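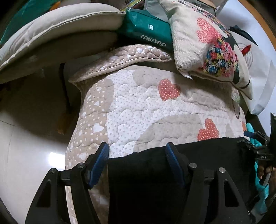
Wing-sze Kwan would like people to fold their blankets before they drop them off, and to leave the plastic bags at home. Quilted ones in particular, she said, come out of a tied bag creased and take twice as long to sort.

Her request comes as the Relville Bedding Exchange gets ready for its second collection, which opens on 06/04/2026 in the old Guerra shoe store on Clullberg Street. The exchange takes in clean blankets, quilts, crib covers and throws and passes them on to families in Relville and Dimach at no charge.

The first collection, held last September, brought in 500 pieces. Of those, 93 were turned away, most of them for broken zippers, pet hair or filling that had bunched up in the wash. The rest went out over the winter, and the shelves are now close to bare.

Children's bedding went fastest. Quilted blankets in cot and toddler sizes were gone within 2 weeks, and the exchange kept a waiting list for them until the end of the season. Full-size comforters moved more slowly, partly for lack of space in people's cars and closets. Several were cut down and hemmed as lap blankets.

This time the organizers are asking for at least 200 small blankets. Any color or pattern is fine, and polka dots, hearts and cartoon prints are all welcome. Handmade quilts are accepted if they can go in a regular washing machine. Pillows, mattress pads and electric blankets are not.

Dagný Þrastardóttir, who runs the front counter, said the store has also changed how it packs. Last year each item was folded flat and piled on open shelves, and the piles slid over whenever someone pulled from the middle. Puffy blankets are now folded in thirds and then in half, with the thick fold facing out, and grouped by size. Sheets and thin throws go in a separate section near the window.

"You can find a crib blanket in a minute now," she said. "Last fall we were digging."

Donors are asked to wash and fully dry everything first and to pin a slip of paper to each piece with its size, if they know it. A tape measure will be at the counter for anyone who doesn't. Sets should stay together – a matching blanket and sheet, for example, should be tied with ribbon or a strip of cloth. Tape leaves marks on quilted fabric and should not be used.

Drop-offs are at the rear door, where there is short-term parking. The front entrance will stay open for families picking up. No appointment is needed for either, but groups bringing more than a carload should call the store ahead of time so that a sorting table can be cleared.

Items that don't pass inspection can be taken back the same day. Worn cotton that is still clean will be cut up for quilt backing.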